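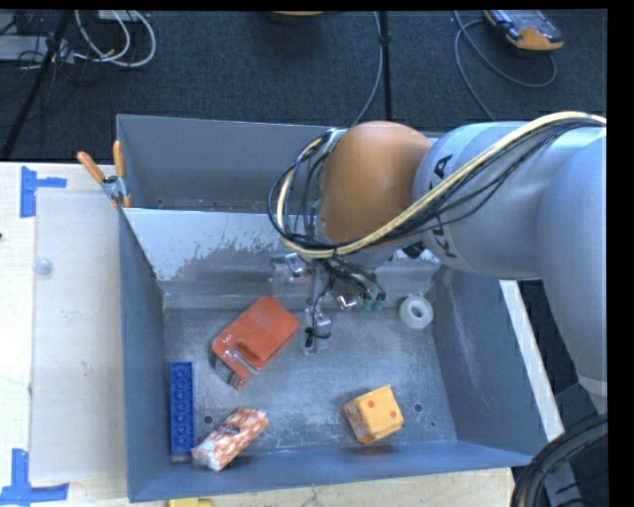
Fig. 1. Arm reaching into the bin, cables looped over the orange joint.

Unit 4 – Care of the picking cell (notes by Mateja Mujić)

Before every shift, check the clamps at the corner of the bin. Pull each one by hand. Next, look at the cable bundle – it must follow the joint without being stretched. Move joint 3 slowly and watch the loop. 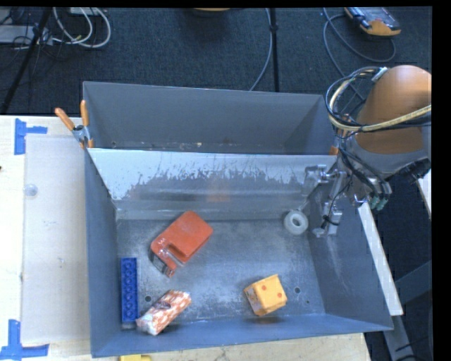 Fig. 2. Clear divider with white marks, held by a bracket near its right end.

Wipe the divider with a soft cloth and test the bracket screw. Write the result in the Stovis log, form 2709.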